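The Chair That Teaches the Robot to Wait
By a staff writer

In the care laboratory at Pramport the lights come on at seven, and the first thing to move is usually a wheelchair. The group there, which works under the name Umorik, has spent more than a year on one question. How can a robot with two arms hold a wheelchair by its cloth back and bring it to a bed, when the cloth never keeps the same shape twice?

A metal handle is an easy object for a robot. It is stiff, and if the left hand pushes, the right hand feels it at once. A cloth back is different. When one hand pulls, part of the force goes into the fabric and only the rest reaches the frame. The two hands then have different opinions of where the chair is. In early tests the robot corrected with the left hand, then with the right, then again with the left, and the chair went across the floor like a duck.

The usual answer is to make a model of the cloth. Umorik tried this in the first winter and gave it up in March. Every chair sags in its own way, and a model made for one chair was poor for the next one.

Their present method, called Siriwan, is simpler to explain. A person guides the two arms by remote control and the system records the position of the hands, the view from the robot's head and the force at each wrist. From 423 such recordings the program learns one thing only: how much the two hands may disagree before a correction is needed. Below this limit the arms wait. The group calls it patience, and the word has stayed in their papers.

The result was tested in 144 trials on chairs the program had not met before. The older controller, which corrects at every step, brought the chair to the bedside in 30 of them. With Siriwan the number was 1056 successful steps in a row before the first loss of grip, a different measure, and the group admits that the two cannot be compared directly. They are now repeating the old trials with the new counting. It is slow work, and it takes most of every Thursday.

There are also limits that are easy to name. All trials were made with an empty chair. A sitting person changes the tension of the cloth completely, and the group has no permission to test this yet. Thick floor edges still stop the robot. The learned limit also depends on the hands: when the fingers were exchanged for a softer type, half of the recordings had to be made again.

A second laboratory, at Onov, has asked for the recordings and wants to try them on bed sheets and curtains. If the waiting rule works there too, it would tell us something about cloth in general. For the moment it tells us something about wheelchairs, and the next series begins with turning in a narrow space beside the bed. 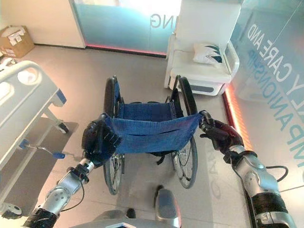 Siriwan should be tried with a person in the chair before anyone speaks about care, wrote a reader from Onov, who would also like to know what the arms do when one hand slips and the other is still waiting.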